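Search this site Enter keywords Go

Storage of printed wedding textiles in a rented unit

Posted by Bosemari

Our family association holds a number of red cloths and banners from members' weddings, most of them printed in white. They are to be placed in a rented unit of up to 435 cubic feet from July until the hall reopens. The unit has no climate control. Please advise whether the cloths should be folded or rolled, and whether plastic bins are acceptable. The members would prefer not to exceed a budget of 291 dollars for supplies.

Akihiko Shimada

Rolling is recommended for any cloth with printed lettering. Folds place stress on the print, and cracks along a fold line cannot be repaired at home. Each cloth should be rolled print side out on a cardboard tube covered with acid-free tissue, then wrapped in washed, undyed cotton. Red dyes should be tested before any washing is attempted — a damp white cloth pressed on a hidden corner is sufficient.
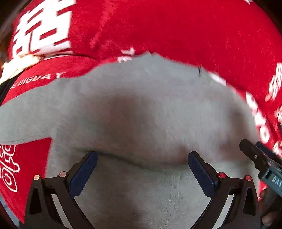 Gurora disagrees on the matter of tubes, noting that small cloths may be laid flat in a shallow box with tissue between the layers, and that tubes take up a great deal of room in a unit of that size. Members should also be asked to label each box on the outside with the couple's surname.

Sealed plastic bins are not advised in a unit without climate control. Moisture is held inside, and mildew may follow within one summer.

Wada

We used plastic bins for 4 years and had no trouble. Put them up off the floor.

We use cookies to improve your visit. Accept Manage settings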